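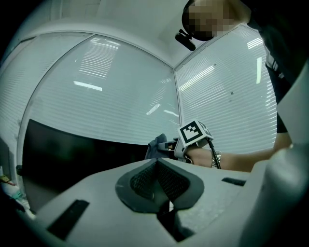
Hiring out the hands: Hustirar on its Uneck gripper kit

24 Apr 2019

Hustirar began by repairing warehouse grippers and still does some of that work. For the past year most of its time has gone into Uneck, a hire kit for firms that want to teach a robot arm a household or office job and have no easy way of recording how a person does it. The customer gets hand-held grippers, marker blocks to fix on top, cables, a case and a day's training. People then do the job themselves with the grippers in their hands, and the recordings go off to be turned into something an arm can follow.

We spoke to the product manager at the Dastcombe office. She has run the kit since the first sets went out in February.

"Most of our enquiries are from people who already own an arm," she said. "They bought it for one task and now they want it to do another. They don't want to write the motion by hand again. We send the kit, they do the task as many times as we ask, and they get the files."

The number of times is the part customers argue with. Hustirar asks for 100 good recordings of a simple task and 200 if cloth is involved. She said a hard object such as a mouse or a bottle keeps its shape between one try and the next, and a cleaning cloth doesn't.

"We had one customer who wanted to stop at thirty. The arm could wipe the left half of a desk. That was all we could give him from thirty."

She is also firm about where the recording is done. Early customers cleared a table and put up a plain backdrop, and the results were poor once the arm was moved to its real place of work. The instructions now tell people to leave the desk as it is, cables and all.

"If the desk has papers on it on a normal day, leave the papers," she said. "We would sooner have a slow recording at a real desk."
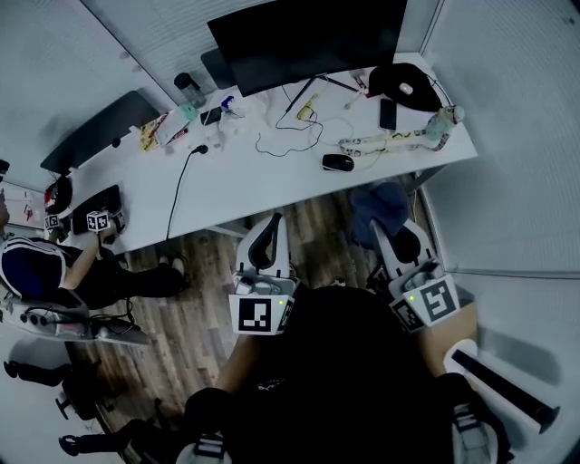 How long does it take a new user to get the hang of the grippers?

Two hours is enough for most people to pick up and put down ordinary objects, she said, and a full day is enough for cloth. The trainer stays for that day and it is included in the hire.

The complaints she hears are mostly about weight and cables. Wrists get tired in the afternoon, and Hustirar now advises a break every half hour. The cable has been moved once already, after users kept catching it on chair arms. A wireless version was tried and dropped. "The recordings had gaps in them. I'd rather have people grumble about a wire than have them do a day's work twice."

The marker blocks cause fewer problems than they used to. They are the black and white patterned cubes that let the software work out where each gripper is and which way it is turned. They need to be kept clean, and users are asked not to rest a sleeve over them. A second block is supplied for jobs where the first is likely to be hidden.

Cloth is what customers ask about most, and she was open about the limits. 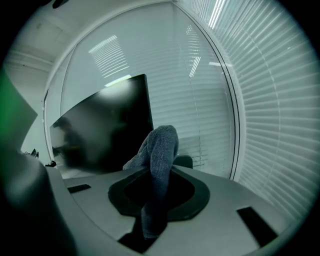 "Holding it is easy. Any gripper will hold a cloth if you bunch it up," she said. "Folding it flat is harder, and wiping with an even pressure is harder than that. We can do the wiping now. For folding I tell people to wait."

The processing is done by Erdem, a separate firm, under a contract that Hustirar pays for out of the hire fee. Files come back in six working days. Customers who prefer to do their own processing can have the raw recordings at once, though the fee stays the same, and she accepted that some find this unfair. A cheaper rate without processing is being looked at for next year.

Faulty recordings are checked before anything is sent on, and the customer is told which ones to repeat. If a gripper breaks during the hire it is replaced by courier. Straps and finger pads count as wear and are not charged for. A lost marker block is.

The shortest hire is one week. Sets are booked through the Dastcombe office, and the training day has to be fixed when the booking is made.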